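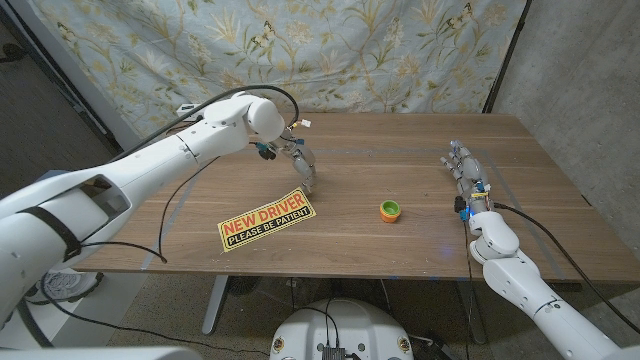
Search the Premthorpe Home & Garden Board
Enter keywords Go

Hanging fabric in front of a bare concrete wall without drilling?

mossy_teacup

Hi everybody! I rent the lower level of a house in Premthorpe and I am slowly turning the back room into a place to sew and make things. I love it down there. It's quiet, it stays cool all through July, and I finally have space to leave a project out overnight. But the walls are plain gray concrete and the light is a bit gloomy, so I want to cover one wall with fabric. I've already fallen for a cotton print with leaves and birds on it (I went back to Shehu Fabrics twice just to look at it again, and then of course I bought it).

My lease says no holes in the concrete. I tried those peel-and-stick hooks from the grocery store and they let go in the middle of the night. It scared me half to death, and there was fabric all over my cutting mat in the morning.

So how would you hang it? I'd like to be able to take it down and wash it. I also can't decide whether to pull it flat like wallpaper or let it hang loose in folds. The wall is 9 feet wide and the fabric is a little wider than that. There's a wood joist ceiling above and I'm allowed to put small screws into that. Any ideas welcome, even odd ones!

pinking_shears_forever

Oh, you are going to have so much fun with this! I did nearly the same thing in my laundry room and I still smile every time I walk in there.

If you're allowed to screw into the joists then your problem is pretty much solved, so forget the wall altogether and hang everything from above. I used a curtain wire kit from Pletix, the plain one with a steel cable and a little tightening bolt at one end. You screw a bracket into the joist at each side, run the cable across, tighten it until it stops sagging, and clip the fabric on. Mine took an evening, and most of that was me hunting for the right drill bit. Do put a third bracket in the middle if your fabric is heavy. I skipped it and had a dip like a hammock until I went back and added one.

Get the clips with the rings on them, and get more than you think you'll need! With too few, the top edge droops between them and it looks like washing on a line. I have mine a hand's width apart and it's lovely.

Flat or loose: loose, loose, loose. Flat shows every crease and every place where you didn't cut quite straight (ask me how I know). When it bunches a little you get shadows in the folds, and a leafy print looks much more alive that way. It's also forgiving about width. If your piece were only just as wide as the wall I'd say buy another yard or two, but you're going to look at it for a week first and see, so don't rush out.

Wash it before you hang it. Cotton shrinks, and you'd much rather find out how much before you hem. I hemmed first. My fabric now stops well above the baseboard and I've put a row of baskets there and told everyone I planned it.

One more thing, since you said you'll be sewing in there: keep the fabric away from your iron and any space heater. I moved my ironing board to the opposite wall and I like it better there anyway, the light is nicer.

Please post when it's up, I'm dying to see the birds!!

gravel_and_grout

Tension rod. Cheap and no screws.

mossy_teacup

Would a tension rod hold over 9 feet? Mine would have to go wall to wall and the longest I've found looks awfully bendy.

gravel_and_grout

Ok no, not at that width. Missed that. Use the wire.

basementfern

The cable idea above is a good one and I'd do that too, but I want to add something about the concrete, being someone who has lived below ground for a long time and loved nearly all of it.

Before you cover that wall, find out if it's damp. Tape a square of clear plastic to it, all four edges sealed, and leave it for 2 days. Then peel it back. Droplets on the side facing the wall mean moisture is coming through the concrete. If they're on the room side, your air is humid and a dehumidifier will probably sort you out. Bone dry is wonderful, go ahead and hang your birds! If it's coming through the wall, talk to your landlord before you hang anything.

Even on a dry wall, leave a gap. Mount your brackets 3 inches out from the concrete so air can move behind the cloth, and let the bottom edge stop short of the floor. I didn't do this with my first one (a gorgeous old bedspread) and the back of it came out speckled with mildew. It never washed out. I was so sad about it.

Now I take mine down at the change of season, shake it outside, wash it cool and put it back up slightly damp so the wrinkles drop out by themselves. Only do that last part with the fan on. It's a nice little ritual and the room feels new again afterward.

As for the gloom, try a warm bulb in a lamp aimed at the fabric instead of the ceiling. It makes an enormous difference with a pale background color. I picked up a clamp lamp at Didik Hardware, stuck it on a shelf, and suddenly I had a room I wanted to sit in with my coffee.

mossy_teacup

Plastic is taped up as of 8 this evening! Thank you both, I'm off to wash the fabric before I talk myself out of it. I'll get the cable kit once I know the wall is dry.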